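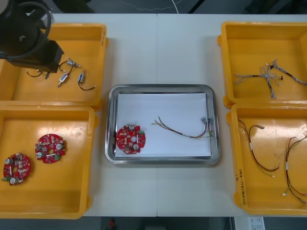

Pastside electronics drop-off moves to longer hours in August

Residents of Pastside will be able to bring old electronics to the Vodivar Street depot until 7 p.m. starting in August, the town said in a notice posted this week. The depot now closes at 4 p.m., which many people who work outside the town have said is too early.

The change covers small items only. Phones, chargers, radios, thermostats, loose circuit boards, sensors and cables can be left at the front counter during all open hours. Televisions, refrigerators and anything else that takes two people to lift must still be brought in before noon, when the loading dock is staffed.

Pastside collected 3,000 pounds of small electronics last year, up from 1,000 pounds the year before. Most of the increase came after the town stopped charging a fee for items under 20 pounds. The fee for large items is unchanged.

Sorting will continue to be handled by Likex, a recycling company based in nearby Myklebust. Under the contract, Likex picks up twice a month and separates the material by type before sending it on to processors. Circuit boards are kept apart from parts with wires attached, and batteries go into their own containers. The company has asked residents to take batteries out at home where that can be done without tools, and to put tape over the ends.

The longer hours will cost the town $170 a week in added staff time. The money comes from the existing waste budget and will not change household bills this year. The council will look at the cost again in the spring, along with the number of visits made after 4 p.m.

Parking has been a complaint at the depot, which has space for nine cars. Drivers who are only dropping off a bag or a small box may use the lane beside the fence - the town has painted it as a ten-minute stop - and should leave the main lot for people unloading larger items.

The depot does not take smoke detectors, light bulbs or medical devices. Light bulbs can be left at the hardware store on Main Street. Residents with smoke detectors should call the county, which holds a separate collection at the fairgrounds.

Laptops and phones should be wiped before they are dropped off. The depot does not erase data, and items cannot be returned once they have been handed over.

Proof of address is required on the first visit. A utility bill or driver's license is accepted.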